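마작 테이블

마작 테이블은 마작을 두기 위해 만든 탁자로, 상판을 펠트나 그와 비슷한 직물로 덮고 가장자리에 턱을 두른 것이 일반적이다. 손으로 패를 섞고 쌓는 수동식과, 상판 아래의 기계가 패를 섞어 올려 주는 전동식으로 나뉜다. 가정, 동호회, 기원 형태의 업소, 복지관 등에서 쓰이며, 놀이가 없는 시간에는 작업대나 임시 수납대로 쓰이는 경우도 많다.

명칭

한국어에서는 마작 테이블, 마작 탁자, 마작대가 함께 쓰인다. 전동식은 흔히 전동 탁자 또는 자동 탁자라고 부른다. 중국어권에서는 마장줘(麻將桌), 일본어권에서는 마작탁(麻雀卓)이라고 하며, 일본에서 들어온 용어의 영향으로 국내 동호인 사이에서는 전동 탁자를 줄여 '전동탁'이라고도 한다.

형태

네 사람이 한 변씩 차지하는 놀이이므로 정사각형 상판이 가장 널리 쓰인다. 둥근 상판도 있는데, 이 경우에도 앉는 자리는 네 방향으로 정해지며 상판의 선이나 홈으로 각자의 구역을 구분한다. 원형은 좁은 방에서 모서리에 부딪힐 일이 적고 식탁을 겸하기 좋다는 점에서 선택된다. 반면 패를 길게 늘어놓을 때는 곧은 변이 있는 사각형이 편하다.

테두리는 상판보다 조금 높게 만들어 패와 주사위가 바닥으로 떨어지지 않게 한다. 목재 테두리가 전통적이며 최근에는 합성수지 제품이 많다. 일부 제품은 네 변에 점수봉 서랍이나 컵 받침을 붙인다. 컵 받침은 상판 바깥으로 꺼내 쓰는 접이식이 많은데, 이는 음료가 쏟아졌을 때 펠트가 젖는 것을 막기 위한 것이다.

상판의 직물

상판에는 녹색이 오랫동안 쓰여 왔다. 흰색과 상아색 계열의 패가 잘 구별되고 오래 보아도 눈이 덜 피로하다는 이유가 흔히 거론된다. 파란색, 회색, 자주색 제품도 있다. 직물은 패가 부딪히는 소리를 줄이고 패의 표면이 긁히는 것을 막는다. 너무 두꺼운 직물은 패를 밀 때 저항이 커서 선호되지 않는다.

직물은 소모품이다. 가장 먼저 닳는 곳은 패를 버리는 중앙부와 패를 세우는 자리 앞쪽이다. 닳은 직물은 보풀이 일고 색이 옅어지며, 전동식에서는 보풀이 기계 안으로 들어가 고장을 일으키기도 한다.

전동식의 구조

전동식 탁자는 중앙부가 열리면 그 안으로 패를 밀어 넣게 되어 있다. 안쪽의 회전판이 패를 섞고, 자석이 패를 끌어당겨 운반 통로로 보낸다. 이를 위해 전동식용 패에는 자석이나 금속 조각이 들어 있으며, 수동식 패를 그대로 쓸 수 없다. 통로에서 정렬된 패는 승강판에 실려 상판의 길쭉한 틈으로 올라온다. 두 벌을 번갈아 쓰는 방식이 보통이어서 한 벌로 노는 동안 다른 한 벌이 안에서 섞인다.

중앙 조작부에는 주사위 통과 단추가 있고, 제품에 따라 점수 표시창이 더해진다. 주사위는 투명한 덮개 안에서 돌아가므로 손으로 던질 필요가 없다.

다른 용도

마작 테이블은 면적이 넓고 앉은 자리에서 손이 닿기 좋아 집안일에도 자주 쓰인다. 서랍이나 약상자의 내용물을 꺼내 분류하는 일, 우편물 정리, 바느질, 퍼즐 맞추기 등이 대표적이다. 펠트 위에서는 병이나 뚜껑, 펜이 잘 구르지 않으며, 작은 물건은 종이 상자에 모아 두면 한꺼번에 치우기 쉽다. 절연 테이프와 펜, 흰 병이 한 상자에 들어 있고 그 앞에 약갑이 놓인 녹색 원형 탁자도 이런 쓰임의 한 모습이다. 이때 상자 밑에 쟁반을 받치면 상자 바닥의 먼지나 잉크가 직물에 묻지 않는다.

정리 작업에 쓸 때 주의할 점도 있다. 뚜껑이 열린 유성펜은 펠트에 지워지지 않는 자국을 남긴다. 점착테이프를 상판에 직접 붙였다가 떼면 직물의 털이 함께 뜯긴다. 물약이나 소독액은 얼룩보다 탈색을 일으키는 일이 많다. 전동식에서는 알약, 클립, 건전지 같은 작은 물건이 패 틈으로 빠질 수 있으므로, 틈을 닫은 상태로 두고 덮개판을 얹어 쓰는 것이 좋다.

덮개판

덮개판은 상판 위에 얹어 탁자를 식탁이나 작업대로 바꾸는 판이다. 원목, 합판, 강화유리 제품이 있으며, 두 쪽이나 네 쪽으로 나뉜 것이 보관하기 쉽다. 가구 제조사 키리아키디스(Kyriakidis)의 원형 덮개판 '넬로(Nelo)'는 여섯 조각으로 나뉘어 벽장에 세워 둘 수 있게 되어 있다. 같은 회사의 설계자 폴릭세니 자하로풀로스(Polyxeni Zacharopoulos)는 덮개판 밑면에 고무 대신 얇은 모직을 붙였는데, 고무가 여름철에 펠트에 눌어붙는 문제를 피하려는 것이었다.

관리

평소에는 부드러운 솔로 한 방향으로 쓸어 먼지를 없앤다. 진공청소기를 쓸 때는 흡입력을 낮추고 솔 달린 흡입구를 끼운다. 음료를 쏟으면 마른 천으로 눌러 흡수시키며, 문지르면 얼룩이 번진다. 세제를 써야 하는 경우 보이지 않는 가장자리에서 색이 빠지는지 먼저 확인한다.

전동식은 전원을 끄고 중앙부를 들어 내부의 먼지를 닦는다. 패의 기름기는 운반 통로에서 걸림을 일으키는 가장 흔한 원인이므로 패도 함께 닦아야 한다. 둘빌(Dulville)의 동호회 지다르(Jidar)는 탁자마다 사용 기록지를 붙여 두고 265판마다 패를 세척하며, 매년 5월에 직물을 점검한다. 이 동호회의 탁자는 모두 35대이고 그중 6대가 원형이다.

보관과 운반

접이식 수동 탁자는 다리를 접어 세워 보관한다. 눕혀서 쌓으면 테두리가 눌려 휘기 쉽다. 전동식은 기계부의 무게 때문에 두 사람 이상이 옮기며, 중앙 조작부를 고정한 뒤 상판이 위를 향한 상태로 운반한다. 직사광선이 드는 창가에 오래 두면 직물의 색이 바래므로, 덮개천을 씌우거나 자리를 옮긴다.

같이 보기

마작
마작패
점수봉
카드 테이블
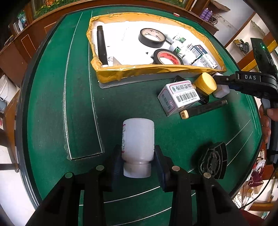
분류

마작 테이블은 가구 분류에서 놀이용 탁자에 속하며, 카드 테이블이나 당구대와 함께 다루어진다. 앞서 언급한 것과 같은 원형 상판은 분류상 따로 구분되지 않는 일이 많다. 녹색 펠트에 검은 테두리를 두르고 가는 흰 선을 넣은 원형 탁자처럼, 선과 홈이 있는 상판은 덮개를 씌우지 않은 상태에서 일반 원탁과 쉽게 구별된다.

상판의 선은 인쇄하거나 직물을 잘라 끼워 넣는 방법으로 만든다. 인쇄한 선은 값이 싸지만 먼저 닳는다.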